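Teaching the Holitz two-arm kit to handle a towel

Posted October 4, 2019

If you've already worked through the block and cup lessons that come with the Holitz kit, you are probably itching to try something soft. Good! Cloth is where this kit gets fun, and also where most people get stuck for a weekend or two. I've had mine since last December, and I still think the towel lesson is the best thing in the box, even though the printed manual gives it a single page and a rather gloomy diagram.

You'll want the long fingers for this, the ones Orkis sells as a set for $28. The stubby ones work, but they bunch the fabric up against the wrist and you can't see what you're doing on the wrist camera. Screw them on, run the finger calibration from the Talleck app, and don't skip the part where it asks you to close them slowly on nothing. I skipped it once and spent an evening chasing a fault that wasn't there.

Pick a small towel with some texture to it. Smooth dishcloths slide, and very thick bath towels are heavy enough to sag out of the grip. Bright colors are kinder to your eyes when you're looking through recordings later, and a stripe is a real help in telling which way up the cloth has ended up.

Now for the pickup. Lay the towel down in a loose heap, bring the right arm in from the side, and close on a corner or the nearest thing to one. Set the grip force to 400 in the app (it has no units, don't ask me why) and lift until the cloth hangs freely. Keep the left gripper low and off to one side while you do this, with its fingers pointing toward the cloth.

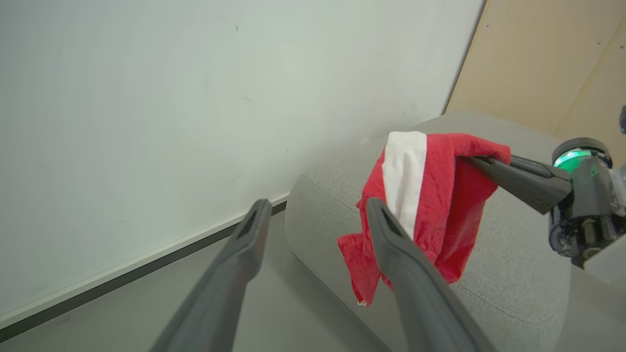 Right arm holding the towel by its upper corner, seen from the left wrist. The light ring on the right arm is green.

From there, the left hand's job is to find a second corner. Go for the lowest hanging point first – it's often a corner, and when it isn't, you can regrip and try again. Come in slowly, close, and then draw the two arms apart until the fabric is nearly straight. If it twists, let go with the left and start over from the hanging position. Save each good run under its own name, and keep a couple of the clumsy ones too, as they're handy for comparison.

Is the kit worth $319? I think so, if you have the patience. The Danko starter arm is cheaper, but you'd need 2 of them for any of this, plus some way of getting them to talk to each other.

Next time I'll go over folding in half on a flat surface, which needs different speed settings.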